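**Ticket 738: arm drops out at the elbow, Votesar build**
Opened by: Noreen Cronin
Where: Tierney shared workshop, long bench
Status: open, waiting on parts

**Problem**
Elbow motor cuts out when the arm reaches past half extension. Shoulder and wrist keep running. The Bristamier controller logs a supply fault each time, 66 of them since Thursday. Bringing the arm back in clears it.

**Tried so far**
- Swapped the elbow and wrist motors. Fault stayed at the elbow.
- Reflashed the controller. No change.
- Wiggled the harness by hand at the elbow joint with power on. Fault came up on the second wiggle.

So it's the wiring. The old harness was cut a bit short and pulls tight at full reach. I'm making a new one and leaving more slack at the joint.

**14:20**
Started on the red, which will be the supply line. Coiling it up before I measure so it stays off the floor.

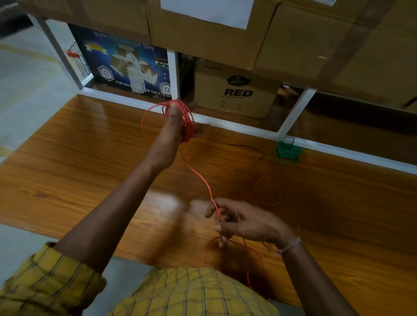 *Red wire being coiled over the bench. Green and black on the far side.*

**14:45**
Moved on to the green for signal. It had tangled, so I'm pulling loops out one strand at a time. Please don't cut it to save time, I need one unbroken run from base to wrist.
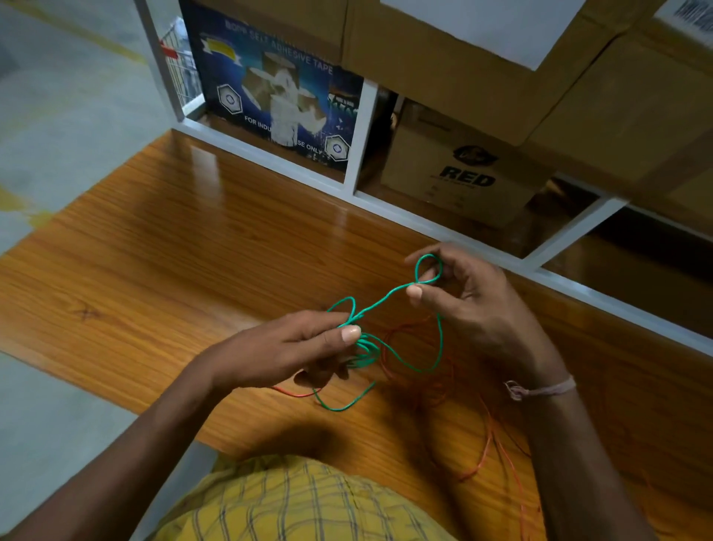
*Green wire in hand, small loop at the right fingertips.*

**15:10**
Checked the log again while I had the laptop open. Last fault is at line 2,111, nothing after it, but the arm has been unplugged all afternoon so that proves nothing.
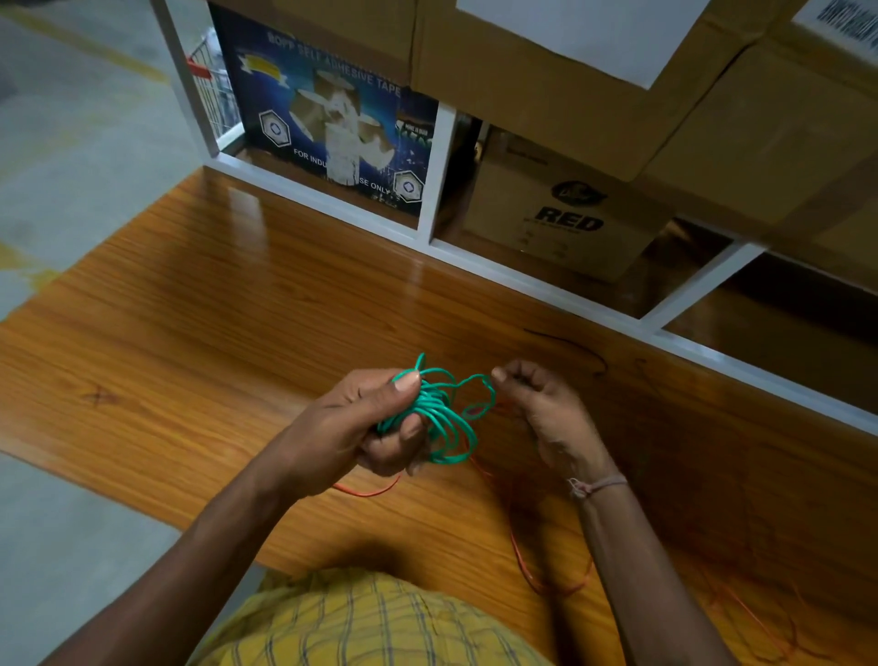 *Working a strand free from the green bundle.*

**Still to do**
1. Cut both runs with 5 inches extra at the elbow.
2. Crimp new ends. We're out of the small connectors, Vostside order is in.
3. Route through the guide and run the reach test again.

Leave the arm unplugged until I close this.

NC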